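Burora to hold toast festival in October, against some advice

Sketance, the bakery and grain mill on Štefanec Street, will host the second Burora Toast Sunday this October, it was announced this week. Doors open at 9 a.m. Butter will be provided. Opinions about butter are expected to be provided by the public, as they were last year.

The event is a one-day celebration of sliced bread that has been made warm. It began last fall as a way to use up a large order of sandwich loaves that a hotel had canceled by voicemail. Sketance put a sign in the window, plugged in every toaster it could borrow, and expected to be done by lunch. By mid-afternoon the line had reached the tram stop and a fuse had gone in the shoe repair shop next door, to which Sketance again extends its regrets and a standing offer of free rye.

This year the bakery has planned ahead. It will bake 200 loaves for the day, which gives 2,000 slices once the heels are set aside for the bread pudding. The wiring has been looked at by an electrician, who looked at it for quite a long time.

"People will tell you that toast is too simple to build a festival on," said Anežka Vrabec, head baker at Sketance. "Those people have never watched two grown men argue about whether a bagel counts. I have, in my own doorway, for most of an hour. Bagels are allowed this year. I would like to hear no more about it."

Visitors can expect four kinds of bread: a plain white, a caraway rye, a seeded whole wheat, and a potato loaf that browns faster than anyone is ready for. Toppings will include plum jam, garlic rubbed on by hand, goose fat with onion, honey from the hills above town, and a smoked pepper spread from Fumeo, the smokehouse across the square. Fumeo has asked us to state that the spread is hot. It made the same request last year and was ignored.

A talk at 11 a.m., "How Brown Is Brown?", will be given by Vojtěch Hájek, who runs the mill side of the business and has been asked to keep it under 30 minutes. Mr. Hájek will cover sugar, moisture, slice thickness, and what he calls the moral collapse of the defrost button. Questions will be taken at the end and, if past talks are a guide, answered at length in the parking lot.

"Bread a day old toasts better than bread from this morning," Mr. Hájek said. "I say this as someone who sells bread from this morning. It is not good for business, but there it is."
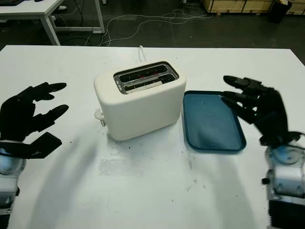
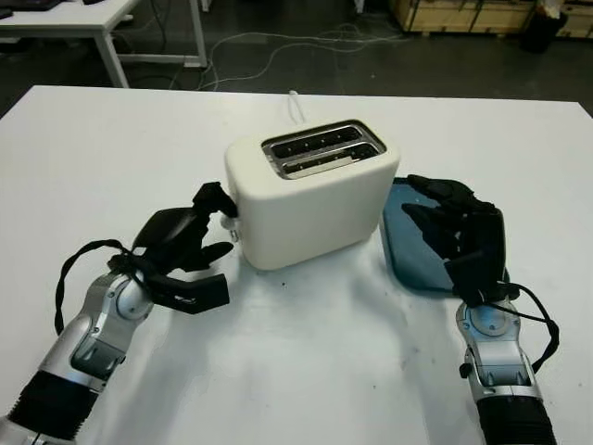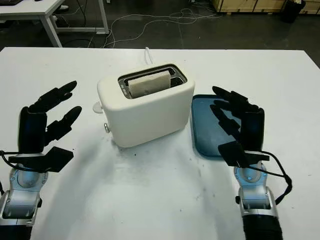

The humble toaster, in cream white.

The Slice Contest

The centerpiece of the day is the open contest, which starts at 2 p.m. Entrants bring one slice of bread baked at home, toast it on the premises, and present it to the judges plain. No butter, no jam, no speeches. Slices will be judged on evenness of color, crunch, and how they taste after sitting on a plate for two minutes, a rule added at the request of parents, who say this is the only way they ever eat it.

Entrants may bring their own toasters, provided the cord is in good repair and the crumb tray has been emptied at some point in living memory. Toaster ovens will compete in a separate class. Broiled entries, bread held over a gas burner on a fork, and anything involving a clothes iron will be admired but not scored.

First prize is a loaf of bread every week for a year. Second prize is the heels.

Last year's contest had no written rules and ended in a tie among everyone who was still there. Ms. Vrabec has since written some rules. They run to six pages and can be picked up at the counter, where staff will not be drawn into discussing them.

Getting there and getting in

Entry is free, and so is your first slice. Further slices can be paid for at the till in the usual way. The courtyard seats 185, mostly on benches, and there is standing room along the mill wall for people who prefer to eat while leaning. If it rains, the whole thing moves into the flour store, and dark clothing is not advised.

Dogs are welcome in the courtyard on a leash. Sketance does keep a few gluten-free loaves and will toast them on their own machines, at their own table, well away from the rest. Please ask for that table when you arrive and someone will walk you over.

The shoe repair shop will be closed for the day. Its owner has entered the contest.

To sign up

Contest entries are taken in person at the Sketance counter during bakery hours, up to the evening before the event. Bring your name, the kind of bread you plan to use, and the type of toaster. Groups and school classes who want to come for the morning talk should let the bakery know in advance so that Mr. Hájek can be told to speak up.

Press inquiries may be left at the counter for Anežka Vrabec. She starts work at 3 a.m. and asks that reporters not call after supper.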